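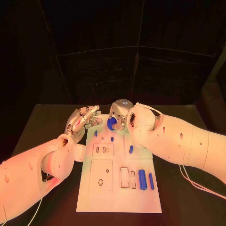

1/ A few notes on tables and boards, as I promised in October. It is a small subject, but I spend most of my working day looking at one tabletop, so I have opinions.

2/ I recommend a dark top with a white board on it. On our old pale table a white board almost disappeared. The corners were hard to find, and by late afternoon my eyes were tired.

3/ My colleagues at Haltgate wanted everything white, because it looks clean in the visitors' photos. I understand them. But on white you also lose every small white part you put down, and then you sweep the table with your palm like a person looking for glasses.

4/ Dark has its own problem, and the problem is dust. Every crumb is visible. I wipe with a slightly damp cloth in the morning and a dry one before lunch. Please do not use the spray with lemon, it leaves a grey film that comes back for days.

5/ Now the board. I lay it lengthwise, in the centre. For a long time I had it crosswise, and one end was always too far for a comfortable reach. I am a bit ashamed how long I needed to try turning it.

6/ Leave free table on all sides. I used to fill this space with screws, tape, my mug. Now the mug lives on the windowsill and has its own coaster, a gift from the Pradum office.

7/ Somebody asked how to stop the board from sliding. I put 2 strips of thin rubber mat under it, the kind sold for kitchen drawers. I bought a 40 cm piece at the hardware store and there is still some left. Double-sided tape also holds, but I was scraping the glue off for one whole evening.

8/ Cleaning the board: warm water, one drop of dish soap, soft cloth. For pencil marks, an ordinary white eraser. I tried the melamine sponge once and made a dull patch, so now I keep that sponge for the sink.

9/ About the light. If the lamp hangs directly over a white board, you get glare in the middle and the edges go dim. I moved ours to the side and turned the shade to the wall. The colour of the small things is easier to judge now.

10/ A correction to my older thread: I wrote there that the Greveo top comes in matte only. A reader has told me there is also a satin one. Thank you! For this work I would still take matte.

11/ Next time I will write about storing the boards upright, when my shelf is finished. The brackets I have are the wrong length and must go back to the store first.

Contact | © 2023 Savolainen | Back to top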